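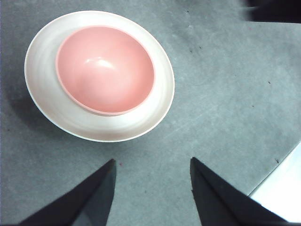 Slide 1. Pink bowl in a larger off-white bowl.

Soup at work: notes for the Gralport lunch talk, 2023-05-21

Say good morning, thank Zuleica Honorato for the invitation. Check the people at the back can hear.

Start with the numbers. In the first year the Lastena kitchen served 2443 bowls of soup to staff in the building. The busiest day was 66 bowls, in the cold week. A normal day is 58. Pause here, people usually write this down.

How it began. Two of us, Amrit Chan and me, were tired of sandwiches eaten over the keyboard. We borrowed a stock pot and made lentil soup on a Tuesday. The charge was whatever you liked in a tin. The tin covered the onions and not much else.

What we cook now. Lentil, leek and potato, tomato with rice, pea. Nothing with cream, it catches on the bottom of the pot and doesn't hold well over a long lunch. Salt goes in at the end. Bread is bought from Damasceno the evening before and warmed through.

Slide 2. Pink bowl on an off-white plate.
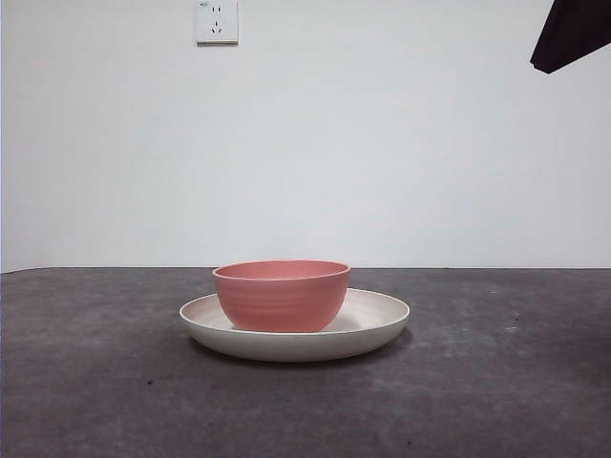 Marcelino Vallejo wrote afterwards that the first helping should be smaller and the second one free, as people take too much when they think they only get one go. We tried it in August and kept it. Less went in the bin — I don't have a weight for that, so don't claim one.

Seating. One long table works better than several small ones. People sit down next to whoever is there. Tell the story of the Skamer order, which got sorted out over pea soup after three weeks of emails. Keep it short.

Money. Fixed price now, paid monthly. Read out the price only if asked.

Likely questions: allergies (labels by the pot, full list on the door), washing up (rota, everyone who eats is on it), what happens in summer (cold tomato, smaller pot).

Ottilie Reisinger has the recipe sheets. Finish by twelve, the room is booked after us.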